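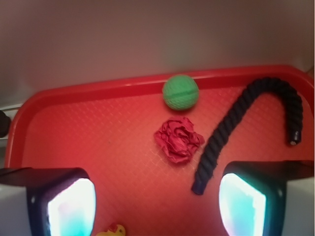
Figure 3. Red tray with a green ball, a crumpled pinkish-red item and a dark navy twisted rope.

4.2 Effect of tray colour on item finding

Background colour is the simplest thing a care home can change about a meal or activity tray, and it is usually chosen by the supplier. Earlier work on plate colour has mostly looked at food intake. We looked at the step before that, which is whether a resident with reduced contrast vision can find an item at all when asked for it by name.

Residents at two sites, Ivitar House and Mokmont Lodge, took part after a screening test of near vision. Each resident sat at a table in normal room light and was asked to point to a named item on a red, white or dark blue tray. The order of trays was changed from one resident to the next. Light at the table surface was set to 200 lux for the main trials, close to the level measured in both dining rooms on an overcast afternoon. Glasses were worn if the resident normally wore them for reading.

A trial ended when the resident touched the item or the table next to it, or after 12 seconds. Trials that ran out of time were scored as not found and left out of the mean finding time. Residents who asked to stop were not asked to return, and their completed trials were kept.

Hue difference alone did not predict the results well. A green item on a red background has a strong hue difference for most viewers, but the two can be close in lightness, and lightness is what tends to remain useful as the lens yellows with age. Dark items were found quickly on the red and white trays and slowly on the blue one. 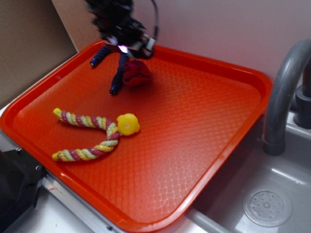 Items close in colour to the tray gave the longest times at both sites. Where item and background share a hue, the outline has to be recovered from folds and shadows, and this depends on the direction of the light. At Mokmont the tables stand under a central ceiling fixture, so shadows were short and weak. At Ivitar most light comes from one side through tall windows. Red items on the red tray were found in 85 per cent of the trials there, and less often at Mokmont. We did not plan a comparison of light direction and report the difference only as a point for later work.

Surface pattern was a second source of variation. A moulded pattern improves grip under cups and bowls, and staff at both sites preferred patterned trays for that reason. It also breaks up reflected light, so that the same plastic can look orange in one area and deep red in another.

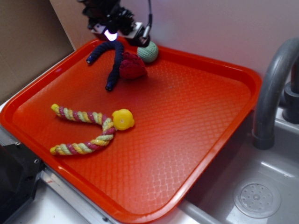

Figure 4. Textured red serving tray on a light grey countertop. The surface appears brighter right of centre than at the corners.

Uneven brightness of this kind makes a single contrast value hard to defend. Following the Thongdee procedure, we took lightness readings at 5 points on each tray and used the reading nearest the item. Using the tray mean in its place weakened the link between contrast and finding time on the red tray and left the white tray results almost unchanged.

Matte trays were not available in the same red, so gloss and pattern could not be separated. The values in Table 2 should be read with this limit in mind. Section 4.3 repeats the analysis for residents who reported trouble with glare.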